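Unit 4: Packing and Floor Staging
Herkolwood Store Operations – course handout, R. Gondal

Goods wait on the floor before packing. Keep the middle of the floor open and set containers toward the far side.
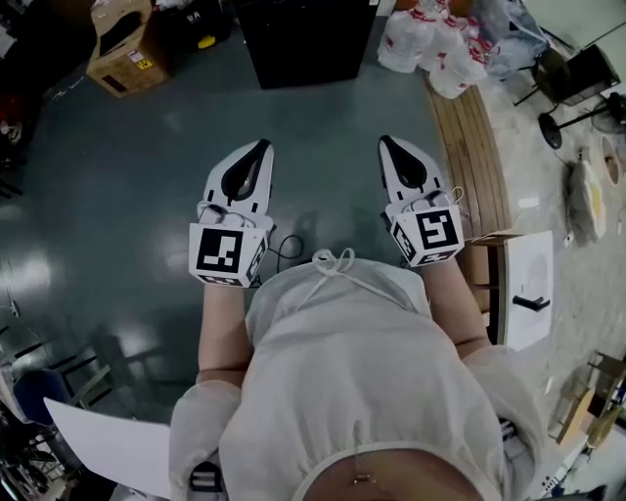
4.1 Container types

Cardboard box: rigid, stacks when closed. Leave the flaps open until the contents are listed.
Plastic bags: light goods only. Bags slump when piled and must not go under a box.
Soft bag or case: for items that return to the same user.
Large square container: mixed goods, heaviest at the bottom.

4.2 Floor and seating

Smooth epoxy shows grit and scratches easily. Lift boxes – do not drag them. Slatted benches are for sitting; small items fall between the slats. Short cables are coiled and bagged before the floor is swept.

4.3 Exercise

Work in groups of 2. Draw a staging plan for the Thevar room and mark a clear path to the door. Hand in to E. Mirani by December.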